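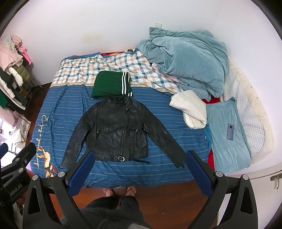

Black jacket laid out face up, sleeves angled down and away from the body, green knit folded above the collar.

Clothes at Home, Cesville Evening Classes
Handout 4: Laying out, looking over and folding a leather jacket

Last time we ran out of clock in the middle of coats, so this handout picks up where I was talking too fast. Bring one jacket to the next class, leather or fake leather, it doesn't matter which. If you don't own one, a denim jacket will get you through most of it and you can borrow my old Tolitz for the rest (it's heavy, it's from a thrift store, and the lining has been repaired more often than I'd like to admit).

Why we start on the bed

A bed is the best worktable most of us have. It's wide enough for the sleeves, it's soft under the hardware, and you don't have to bend as far as you would over a rug. I do all of my folding on a bed, sweaters included. You don't need to strip it or make it look like a hotel. Shove the duvet up against the wall, bunch the blanket toward the head, and you've got your space. People in the spring group kept telling me they couldn't practice at home until they'd cleaned the bedroom, and then they never practiced! Please don't be those people. I love them, but don't be them.

Put down a clean sheet, or use the one already on there if you changed it lately. A dark jacket can leave color on pale bedding, mostly when it's new or damp, so if yours is fresh from the store put an old towel under it. A striped sheet is handy, by the way. You can line up the hem with a stripe and see right away if you've got the thing crooked.

Laying it out

Start with the jacket face up and closed, or mostly closed. On an asymmetrical jacket, the kind with the zipper off to one side, people tend to yank the front panels until the zipper runs straight down the middle. Leave it where it wants to be. The front is cut to overlap and if you force it you'll get a ridge across the chest that takes days to hang out.

Pull each sleeve down and out on a diagonal, so the jacket makes a sort of wide A. You want the armpits open and flat. Run your hand from the shoulder to the cuff, palm down, no pressing. If the lining has bunched up inside the sleeve you'll feel a lump near the elbow, and that's when you reach in from the cuff and tug it straight. I do this every single time and I still find a lump more often than I don't.

Stand the collar up, then let it fall on its own. Belt or strap at the hem: fasten it. A loose buckle is the number one cause of dents in leather that's been folded, and I've seen a lovely jacket with a perfect ring stamped into the back of it from one winter in a drawer.

Looking it over

Now get some light on it. A window off to one side is better than the ceiling lamp, and nine in the morning is better than nine at night. Light coming in low across the surface picks up everything. You'll see creases, and you'll probably see paler patches where it catches the light, and the question for tonight's homework is what those patches are. Some possibilities:

Rubbing. Usually on the elbows, the pocket edges, the cuffs, the side where your bag sits. The finish has thinned. Conditioner will calm it down on real leather, though it won't bring the color back.

Dust or dried soap. Wipe a small area with a barely damp cloth. If the patch vanishes and stays gone when it dries, congratulations, that's your whole repair.

Bloom. Waxy and a bit cloudy, comes off on a fingertip. Looks alarming and isn't. Dry cloth, small circles.

Peeling. This is a fake leather thing. The top layer is letting go of the fabric underneath, and you can't condition your way out of it. I'll talk about what you can do in class, but the short version is wear it until you're embarrassed.

If you can't tell whether your jacket is real leather, look at a raw edge, inside the hem or behind a zipper pocket. Suede-looking and a little hairy, probably real. Woven or foamy, probably not. The care label is a good witness too, if it's still in there.

Check the zippers while you're at it. All of them, including the pockets you never use. Run each one up and down a couple of times. A sticky zipper gets a rub of plain candle wax on the teeth, not oil, please not oil. Then empty the pockets. I once folded away a jacket with 4 cough drops in it and found them in September.
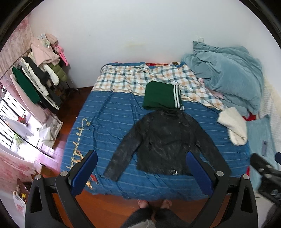 Next to the jacket I like to have something soft and knitted, folded to a flat rectangle, because it's going to be your padding. A sweater you'd be storing anyway is perfect. Fold it with the cuffs tucked so the ribbing lies flat, then press it gently with both hands. You're after something the width of the jacket's back between the shoulder seams. Too wide is fine, you can fold it again. Too narrow and the jacket creases over the edge of it, and you've gone to all this trouble for nothing.

The fold

First, should you fold it at all? A leather jacket is happier on a hanger, a wide one with some shoulder to it. I use the padded Poirier ones, but anything chunky does the job. Never wire. If you've got a clothing rack and there's room on it, hang the jacket and skip to the next heading. The trouble is that racks fill up. Puffer jackets are the worst offenders, they take up the space of 2 coats each and squash whatever's beside them, and a leather jacket jammed between puffers gets creased anyway. So we fold when the rack is full, or when we're packing for a trip.

1. Turn the jacket face down and spread the sleeves out again.
2. Lay your folded knit across the upper back, just under the collar.
3. Bring one sleeve in across the back, letting it bend at the elbow where it already bends. Don't make a new crease if the old one will do.
4. Other sleeve the same way. They'll overlap a little.
5. Bring the hem up toward the collar, loosely, over the knit. The fold should look like a rolled newspaper at the bottom and nothing like an envelope.
6. Turn the whole bundle over so the front is on top. If the buckle is now sitting against leather, slip a sock or a washcloth under it.

That's it! Do it slowly a few times and then do it at normal speed. You'll be annoyed at how easy it is.

Where it goes afterward

Top of the pile, always. Leather under a stack of jeans comes out looking like a road map. Use cotton or paper around it, an old pillowcase is great, and keep it out of plastic. I know the shopping bag is right there. Plastic holds moisture in, and on fake leather it can stick. The Ternel storage boxes we handed around last time are fine for this as long as you leave the lid cracked.

Keep it away from a sunny window too. Knits can take a bit of sun, black leather will go brownish on whichever side faces out. And take it out once in a while - a night on the back of a chair is plenty.

For next time

Lay out your jacket at home and write down what you find: creases, patches, lumps in the lining, zippers that complain. Half a page is enough. Try the fold twice, once with the knit inside and once without, leave each one overnight, and compare the backs in the morning.

Extra reading, if you want it, is page 178 of the course binder, the bit on linings. The photocopy is crooked and the last line is faint, but you'll get the idea. We'll start with linings, then do scarves and hats, and if there's time I'll show you the thing with the duvet cover that I promised back in March. Bring a pillowcase.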